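Blog > Workshop notes > Simulation cells

Setting up the kitchen cell again after the Zendeo update

17 September 2022 · 6 min read · 3 comments

The kitchen cell is the simulated two-arm station I use for grasp tests. It lives on one machine under the desk, and in July I let the Zendeo simulator update itself on that machine without checking the release notes first. The cell still loaded. It also dropped to a third of its old speed and put the left hand through the counter on the first reset. These are my notes on getting it back into order, written mostly so that I can follow them next time.

What the cell consists of: two arms with black many-fingered hands, a marble counter, a handful of props, and a camera fixed above. The controller is Turlow, which I have used for long enough to know its faults. The scene files are mine, and they are older than they should be.

I began with the scene file and left the controller alone. If both are changed at once there is no telling which of them caused the next fault. The old file listed the counter as one solid body, with the collision shape built from the visible mesh. Zendeo now rebuilds that shape at load time and is much less forgiving about thin surfaces. I replaced it with a plain box under the visible marble, flush with the top face. The hand stopped sinking straight away.

The pan took longer. Its collision shape had been a single hull stretched over body and handle together, so it behaved like a solid wedge and rocked whenever anything came near the grip. I split it into separate shapes for the body, the shaft and the grip, then set the mass on each by hand. After that I reset the cell and let it run with both controllers idle, watching for drift in the prop positions. 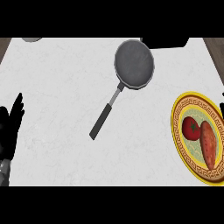

Checking the rest pose

Before any motion test I want both arms to come up in the same pose every time. Turlow stores the rest pose as joint angles, but it reads them in the order the joints appear in the robot file, and the update had sorted that file alphabetically. The wrist and the elbow had swapped places. The arm did exactly what it was told, which made the fault slow to find.

The fix is to name the joints in the pose file explicitly. I had been meaning to do this for a long time. The procedure I now follow:

Load the robot with no props and gravity off.
Print the joint list and compare it with the pose file, line by line.
Apply the pose, switch gravity on, and wait for the joint torques to level out.
Reset 25 times in a row and log the joint angles after each one.
Look at the spread. If any joint wanders by more than the encoder step, stop and find out why before adding props.

The first batch showed a small wander in one left finger joint. The damping value for that joint was blank, and the new version treats blank as zero where the old one filled in a default. I went through the file and found three more blanks in the same hand. All of them now have a number.

Do this on the right hand as well, even if it looks fine. Mine passed, but only after I had corrected a joint limit that was written in degrees in a file that otherwise uses radians. 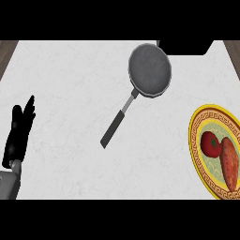 Clearance is the setting I changed most often during this work. Turlow keeps a margin around every prop and slows the arm when a finger enters it, and the old margin was so wide that the arm crawled across the whole counter. I brought it down in small steps. The layout helps here: the hand is held open at the left with a wide stretch of bare marble between it and the pan's grip, so there is room for an approach at normal speed before the margin matters. The plate with the tomato and the sweet potato is well over to the right, and for left-hand tests it can be ignored. I still keep it loaded, as a cell tuned with one prop tends to misbehave with three.

Camera and logging

The camera needed only one change. Zendeo had reset the output size to match its own window, and the black bands at top and bottom come from fitting a wide view into that taller shape. I have left them in. Cropping them would mean changing the offsets in every script that reads pixel positions, and I am not ready to do that.

Logging was worse. The old logger, Susness, writes a line for each contact, and a tomato resting on a plate makes contact at every time step. The disk filled overnight. I now record a contact only when it starts or ends, and the files are a sensible size again.

Speed

Most of the lost speed came from the plate. Its rim was modelled in far more detail than a physics engine has any use for. A coarse dish shape under the same visible mesh gave most of it back. The rest came from turning off a shadow setting that had been switched on by the update. The picture is flatter for it, and the grasp tests do not care.

Still to do

The sweet potato's friction value is copied from the tomato and is certainly wrong. The maintenance script, which I call Chu, still expects the old folder layout and has to be run from the right directory or it reports success having checked nothing. I also want the version number of the simulator written into every log, and automatic updates are now off on that machine.

Shared 3 times · 3 comments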